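Unit 2: Setting Out a Small Kitchen Work Surface
Course handout, Domestic Skills and Home Layout
Igwe Evening Centre

Read this before the session and bring it with you. There is space on the back for your own plan. The practical takes up most of the evening, so questions about the written task are best kept for the last part.

1. What the unit covers

Unit 1 dealt with cupboards and drawers, where things are kept when they are not in use. Unit 2 deals with the surface itself: what stands on it all the time, what comes and goes, and how much of it should be left clear.

You will be given a table, a mat and a set of ordinary kitchen items. You set them out, use the layout for a short task, then change it. The task is to put away two plates and a mug and make one slice of cheese on toast.

Terms used in this handout:

Standing item: something that lives on the surface, such as a kettle or a dish rack.
Passing item: something that is put down and taken away again, such as a plate.
Clear area: the part of the surface with nothing standing on it.
Reach line: the furthest point you can get to from the front edge without leaning.

2. Standing items

Standing items usually go at the back. They are used less often than the space in front of them, and anything tall at the front gets in the way of your arms. A toaster oven is the item most often placed badly. Its door opens outwards, so the space in front of the door has to be counted as part of the oven. If the oven is turned sideways at one end of the table, the door opens along the table and the front edge stays usable, but you lose a strip of the middle. Turned to face you, it takes that strip from the front. Either can work. Decide which strip you can spare.

Check the lead before you settle on a position. It should reach the socket without crossing the clear area, and it should not lie behind anything hot.

A dish rack wants to be at the opposite end from the oven. Plates stand upright in it, one behind another, and the slats should run so that you can lift a plate out from the front. Leave enough height above the rack for this. If there is a shelf over it, measure with your largest plate.

A mug tree is narrow at the base and wide at the pegs, and students regularly forget the pegs when measuring. Measure across the widest part with mugs hanging on it. It may stand nearer the front than the other items if you use it several times a day.

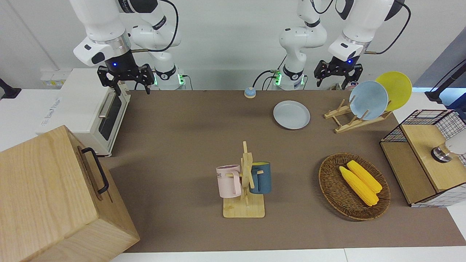
3. Mats and surfaces

A mat protects the table, makes less noise when plates are put down and shows you where the working area ends. It should lie flat and leave some table showing along at least one edge. A plain, matte mat in a mid colour is easiest to work on. Crumbs show up on it, and it does not reflect the light.

Wipe the mat from the back to the front. Lift it once a week and wipe underneath. Most of the marks on our own tables came from damp trapped under mats that had been left down from one April to the next.

4. Boxes and loose pieces

A box with a handle is useful for things that have no place of their own. Three rules for the practical:

a) The handle faces the person using it, or faces into the table. A handle pointing off the end of the table will be caught by a sleeve.
b) The box goes at a corner. In the middle it divides the clear area in two.
c) Loose pieces are either in the box or in use. A small wooden block left lying on the mat is easy to miss when you set a plate down.

For rule (c), look over the whole mat from both ends before you begin, as small things are hidden by taller ones from one side and in plain sight from the other.
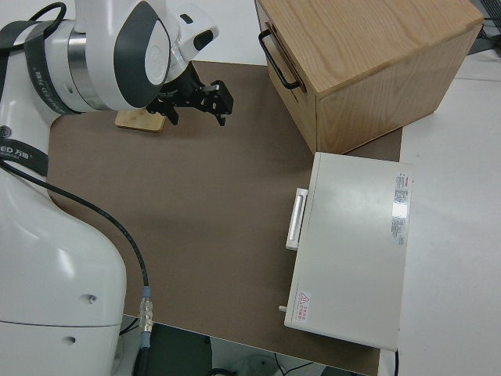
Omolara Akande

5. Working out the clear area

Measure the table and the standing items in centimetres. In the worked case, the table is 243 long and 70 deep. A rack at one end takes up 31 of the length over the full depth, counting the space in front of it, and nothing else stands on the table. That leaves 212 by 70 clear.

Now do the same for your own kitchen. Use the depth up to your reach line if that is less than the depth of the surface. Count the oven door as open.

6. The practical

Work in pairs. One person sets out, the other carries out the task and says nothing about the layout until it is finished. Then swap.

Step 1. Lay the mat and check that it is flat.
Step 2. Place the oven, then the rack.
Step 3. Place the mug tree, with its pegs clear of everything else.
Step 4. Place the box at a corner.
Step 5. Carry out the task.
Step 6. Move one item only, and carry out the task again.

Write down which item you moved, where it went and whether the second attempt was easier. If it was worse, write that down too. It gets the same marks.

7. Written task

One side of paper, with a drawing. Draw your own kitchen surface from above and mark the standing items, the clear area and the reach line. Under the drawing, describe one change you would make and what you would lose by making it.

Hand in to Ayodele Onyeka at the office by September 3, 2026. Late work needs a note from your tutor.

Unit 3 is on sinks and draining. Bring a tape measure and a tea towel.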